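Häufige Fragen zum Prultuvlow-Handgreifer

Was kostet der Nachbau?
Mit Druckteilen und Schrauben bleibt ihr unter 50 Euro!
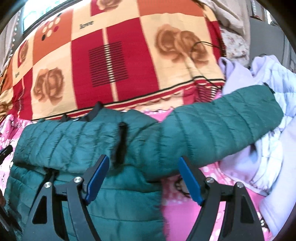 Der Druck läuft bei mir 20 Stunden, am liebsten über Nacht.

Welche Pads nehmt ihr?
Blaue aus Gummi. Die greifen Stoff richtig schön!
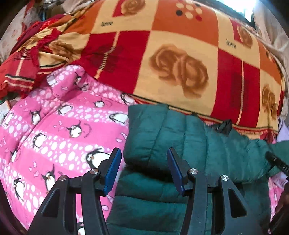
Beim Kleben bitte 8 Stunden Geduld haben.

Die Gelenke klemmen?
Alle 4 Schrauben leicht lösen.
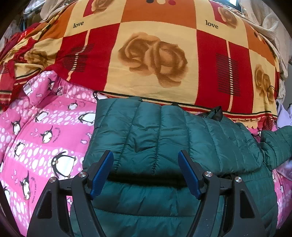 Greifer offen über der Steppjacke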